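From: Zulema Painemal
To: Griveck Automation Open Day list
Date: 8 March 2023
Subject: Re: Open day at the Catterall building, arrangements for visitors

Dear members,

Thank you to all who have replied so far. Tia Kershaw wrote to the list with several points, which I quote and answer in turn.

> Our group from Rondidov would like to see the bin picking
> demonstration in Room 243. Is it the same one that was
> shown in August? Several of our colleagues attended then
> and would prefer something new.
>
> We would also like to know whether the talk on grippers
> will be repeated in the afternoon.
>
> Tia Kershaw

The demonstration has changed. In August, the arm handled identical cartons on a flat table. This time it will work over an open metal bin holding a few small objects of different shapes, a toy among them. The operator will explain how a grasp is chosen and will repeat a pick on request.

The talk on grippers will be given twice, in the morning and again in the afternoon, in Room 578. The content will be the same on both occasions. Groups are asked to choose one session and to inform the front desk upon arrival.

Visitors must remain behind the marked line whenever the arm is powered. Bags and coats are to be left in the cloakroom. Each group may bring up to four people into the demonstration room at one time, and larger parties will be divided at the door by Grenero staff.

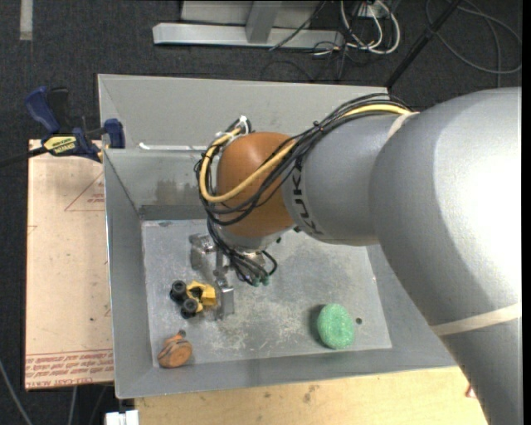
May visitors place their own objects in the bin?

Small, unbreakable items may be handed to the operator, who will decide whether they are suitable and place them while the arm is stopped.

Parking permits must be requested in advance. Please send the license plate number and the name of the driver to this office, and not to the list. Drivers who need step-free access should say so in the same message, and a space by the east entrance will be assigned to them.

With kind regards,

Zulema Painemal
Visitor Programs, Griveck
Catterall building, extension 701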